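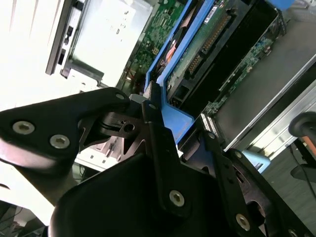
Can one control program bring a gripper to a drive carrier in an open server when the server has not been placed squarely in front of the arm?

Within the limits tested in this project it can, provided that the program measures the tilt of the server afresh before each approach and is allowed to abandon the attempt when the measurement is poor.

Approach Planning for Drive Carrier Handling in Open Server Chassis
Final report, individual project
Submitted by Tumaini Mutiso
April 16, 2018

Summary

This report describes the software written for the handling stage of the Orozco project, in which a robot arm with a two-finger gripper works inside opened servers. The existing program relied on a fixed position for the server and failed when the server had been moved or turned. The new software replaces the fixed position with one measured from the wrist camera, plans a path into the chassis, and closes the fingers under a force limit. It was tested in March over 70 approaches. The gripper reached the carrier and held it in 40 of the first series and in most of the second, as set out under Results.

Background

When the project was taken over, the arm was driven by a list of stored positions. An operator placed the server against two stops on the work surface, and the arm then moved through the list in order. The method was simple and easy to check, but it had two weaknesses. A server pushed against the stops without care could lie several degrees out of line. Carriers also differ from one maker to the next in the height of their rails and the shape of their tabs, and every new carrier required a new list.

The aim agreed with the supervisor was to remove the need for the stops. Recognition of unknown server models was left outside the project, as was the removal of screws and cables. The software may therefore assume that the cover is off and that the model of server has been entered by the operator.

Structure of the software

The software consists of three programs which exchange messages over the laboratory network.

Udari is the perception program. It takes pictures from the wrist camera and searches for long straight edges, of which the chassis rails are normally the most reliable. From these it works out the angle of the server and then looks for the carrier in the region where the server model says it should be. Colour is used as a second check only. Many carriers are brightly coloured and stand out well against circuit boards, but an early version which depended on colour alone could not be used with plain metal carriers.

Ciltix is the planner. It holds a coarse model of the gripper, made up of boxes, and a similar model of the chassis. It looks for a path on which no gripper box enters a chassis box, with a clearance of 4 mm along the whole path and 2 mm for the final movement between the rails and the neighbouring boards. If no such path exists, the planner turns the wrist and tries again before it reports a failure.

Gretia is the recording tool. It stores each picture, each planned path and the motor currents, and allows an attempt to be replayed on screen beside the model. It was written last, although it would have saved considerable time had it been written first.

Difficulties met

The most persistent difficulty was light. Bare metal surfaces reflect the laboratory lamps, and the drive cage in particular could appear almost pure white in the camera picture. Edges in such areas are lost or, worse, are found in the wrong place. Shortening the exposure recovered the metal but left the boards too dark. The final version takes a short and a long exposure from the same position and looks for edges in both, keeping those which agree.

The second difficulty was that the gripper hides a good deal of what the wrist camera needs to see. The closer the fingers are to the carrier, the more of the lower part of the picture they fill. A mask was drawn by hand around the gripper parts so that their own edges would not be taken for those of the chassis. The mask has to be redrawn whenever the finger plates are changed — this was overlooked once in March, and an afternoon of results had to be set aside.

A third matter concerned the model of the gripper itself. The first set of boxes ignored the heads of the screws on the finger plates. The planner consequently allowed a path on which a screw head touched a pin connector on a board. The board was a scrap item. The boxes were enlarged, and the path check was run again on all stored attempts.

Method of testing

Each approach began with the arm in its rest position and the server placed by hand at an angle chosen from a printed list. An approach was counted as successful if the fingers closed on the carrier, the force limit was not exceeded on the way in, and no other part of the server was touched. Pulling the carrier out was attempted only informally and does not enter the results.

Results

The first series used a single exposure and comprised 50 approaches, of which 40 succeeded. Of the failures, most were traced through Gretia to a chassis edge wrongly placed in a bright area. The second series used the paired exposures and comprised 20 approaches, of which 18 succeeded. Both failures occurred at steep angles, where the planner found no path with the required clearance and stopped the arm before it entered the chassis.

The two series are of unequal size and were not run on the same days, so the comparison should be read with caution.

Further work

The supervisor has asked that the gripper mask be produced automatically from the same model that the planner uses. A start has been made on this, and the code is stored with the rest of the project under the folder for Udari. Flexible cables remain absent from the chassis model. Until they are included, the operator must tie them back before the arm is started, as laid down in the laboratory instructions.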